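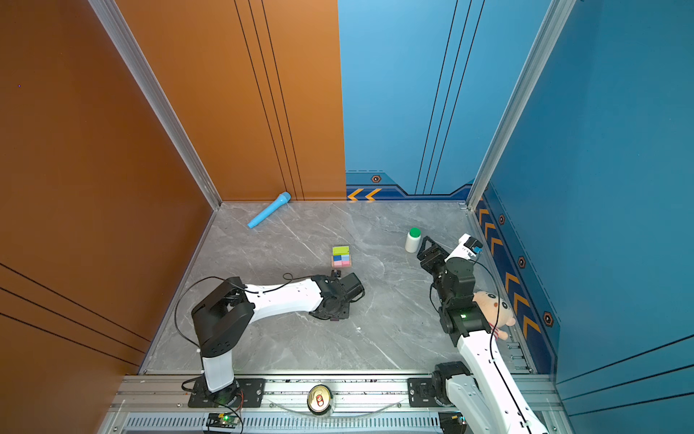 May, notebook 2, entry started 7:40 a.m.

Sourdough starter drying trial, continued. Carrying on from Kimutai's pages. Goal unchanged: a dried flake that comes back to full rise within two feedings after storage at room temperature.

Batch K was spread on parchment last night at 3 mm and left with the fan on low. Top surface brittle this morning, underside still leathery in the middle of every sheet. Flipped all sheets and put them back. Edges were done and have been broken off into the Sterero jar, lid loose.

Wet weight going in was 3,870 g. Kimutai's page has 3,105 g for the batch before it, but he weighed after the sheets had stood for an hour, so the two should not be compared. I have penciled a note next to his number. From now on weigh in the bowl, before spreading, and write down the bowl tare.

Room at 57 percent humidity on the wall gauge. Too high for this. Vimala thinks the gauge reads high and wants to check it against the salt jar test. Salt jar set up at 8:15, leave it sealed until tomorrow.

Flour. We are down to the end of the Fluvau rye. The replacement sack is a coarser grind and takes up less water in the first half hour, then catches up. At the same ratio the paste looks thin and runs on the parchment. Do not correct it with more flour. Wait, stir, look again. Thenmozhi corrected hers and ended up with something closer to modeling clay, which dried with a skin and a wet core. 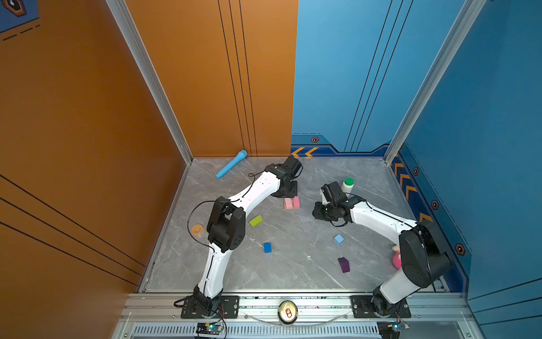

Revival jars from batch H, fed yesterday at noon, equal parts flour and water by weight:

Jar 1 – doubled by evening, smell clean, slightly of yogurt.
Jar 2 – doubled, then fell overnight. Gray liquid on top. Stirred in and fed.
Jar 3 – no rise. Small bubbles at the glass only. This was the flake dried in the oven with the light on, and I suspect it got too warm near the bulb. No thermometer was in there, so that stays a guess.
Jar 4 – label came off. Fed anyway, but excluded from the table.

Štefánia asked whether grinding the flake to powder before storage makes a difference. Powder wets out faster, clearly, but it also clumps if the jar is opened often. Split batch K when it is dry: half flake, half powder, same jars, same shelf. Sreekumar has the hand mill and will bring it back.

11:20. Sheets flipped again. Middle still bends before it breaks. Moved the bottom two sheets up one slot, as they are lagging.

2:05 p.m. Top sheets snap cleanly. Jarred. Bottom two stay in overnight, fan on low.

To do:
Order parchment, the Trulley rolls wrinkle when wet.
Rubber band on every revival jar at the starting level.
Labels on the glass, never on the lid.
Read the salt jar before anyone moves it.
Ask Krishnan for the price on the finer rye.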